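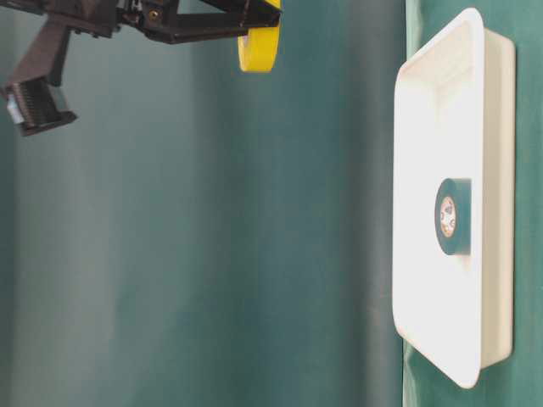
4.2 Does a smaller plate reduce intake?

The claim that people eat less from smaller plates has moved from the laboratory into diet books and cafeteria policy with very little resistance. We think it deserved more. The Lotell survey, which is the source most often cited in the materials we reviewed, asked 2,984 adults to recall the size of the plate they used at dinner and how full they felt afterward. Recall of plate size is poor. Ammann asked 128 people to pick out their own dinner plate from a set of outlines and fewer than half chose correctly, so it is hard to know what the Lotell correlations are correlations of.

The Flormont cafeteria trial is better, though not by as much as its authors suggest. Large plates were replaced with small ones for 11 lunch services and food was weighed at the counter. Less food left the counter per trip. The report mentions second trips only in a footnote, and gives no weights for them. Diners were also free to take bread, which was kept on a separate table and never weighed at all.

Baumgartner (personal communication) argues that the second trips were too few to matter. He may be right, but the data that would settle it were not kept. We asked for the original counter sheets and received a summary table, the same one that appears in the report.

Our own sample was modest: 211 diners at the Camenzind canteen, each seen once with a large plate and once with a small one, with order assigned by coin toss. Bread and second servings were weighed. Total intake did not differ reliably between the two conditions (Figure 3). First servings were smaller on the small plate, as in the Flormont trial, and most of the gap closed when later servings were added.

We do not claim the effect is zero. A canteen with free refills is a poor test of what happens at a restaurant, where the kitchen decides the portion, and our diners knew they were being watched.

Figure 3. Total intake by plate size, including bread and second servings.

Shares 11
Comments 0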